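Month two with the Gendis tabletop kit. Posting notes as I go, for people who asked whether it's worth the money.

Setup took me most of a morning. The arm was fine. The software wanted a license key that came in a separate email, and support took until 4 p.m. to resend mine.

My test is boring on purpose. One small patterned square on dark teal carpet, a white board next to it, household stuff lined up along the back. Pick up the square, put it on the board.

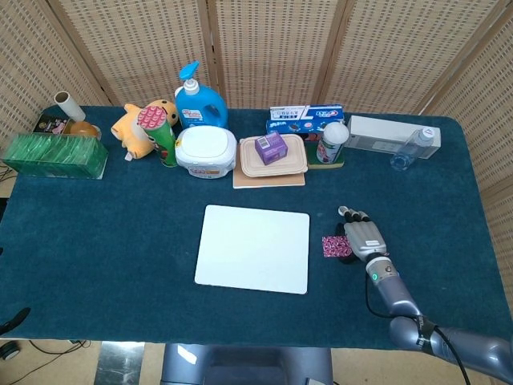
Flat, soft things are where I expected trouble and that's where I got it. Boxes and cans went well from the first week. Thin stuff needs the approach height set by hand, and the manual gives that one paragraph.

The default speed is too fast for this. I run it at half. There's a setting to save that per task, under Profiles, but it resets when you update. Found that out in May.

Price: the kit plus the Pendis support plan. I'd skip the plan for the first year. The two answers I got from them were both already on the forum.

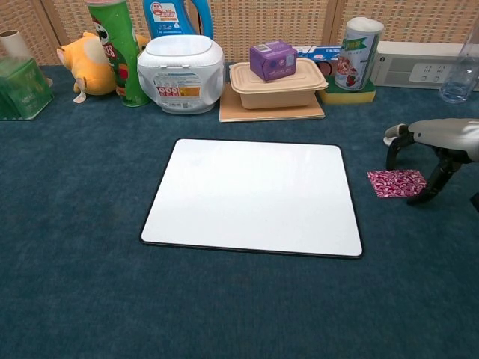 Sanaa Lahlou: Does the height setting survive the update, or is that gone too?

Gone too. Write it down somewhere. Mine is on a sticky note on the laptop.

Next up is the 107 page manual for the vision add-on. Will post when I've got it running.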